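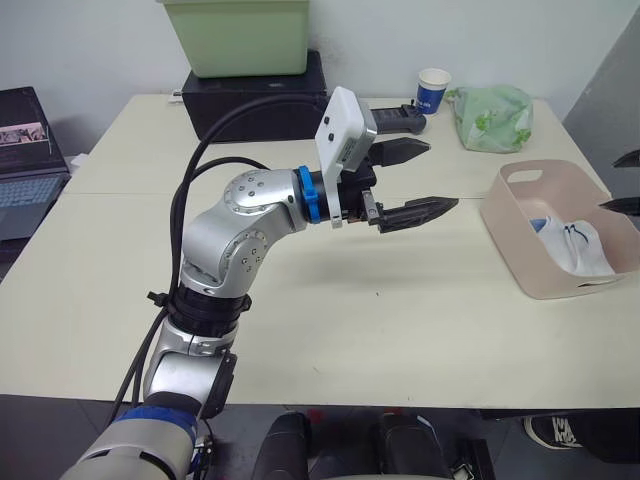
The pink basket, with what's probably a sock in it.

I finally dealt with the socks. In August I told Zdislava I would, and then I kept putting it off because I don't like sorting anything that small.

Most of ours come from the Tichý shop near the station, where you buy them loose out of a bin. They aren't sold as pairs, so matching them later is up to you. I work on the cream table because you can see everything on it. White socks are the exception – they more or less disappear.

My method is simple. Colors first, whites last. I lay each one flat with the toe pointing left, then look for its partner. If I don't find one by the end, it goes in a bag for Dušan, who uses them to polish shoes.

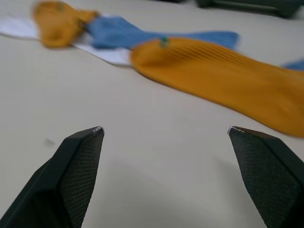 Filed under: Laundry, Small Jobs

The mustard yellow one is my favorite. It's long, with fine ribbing, and it still has a tiny bit of green poking up near one end. I should take small scissors to that before I wear it. Don't pull at a thing like that, by the way. I did it once with a gray pair from Grudosel and ended up with a hole.

Long socks I fold in thirds. Ankle socks I just lay one on top of the other and fold once. Apolline rolls hers into balls, but that stretches the cuffs.

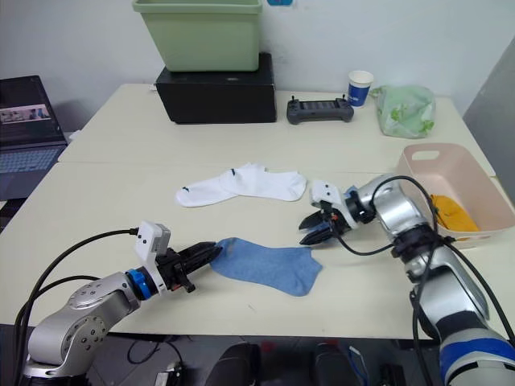
Light blue, and two white ankle socks.

The white ones each have a small dark mark near the cuff, so I start with that when I'm looking for a match. I still have the drawer to clear out. The winter socks are at the back of it and I haven't looked at those yet.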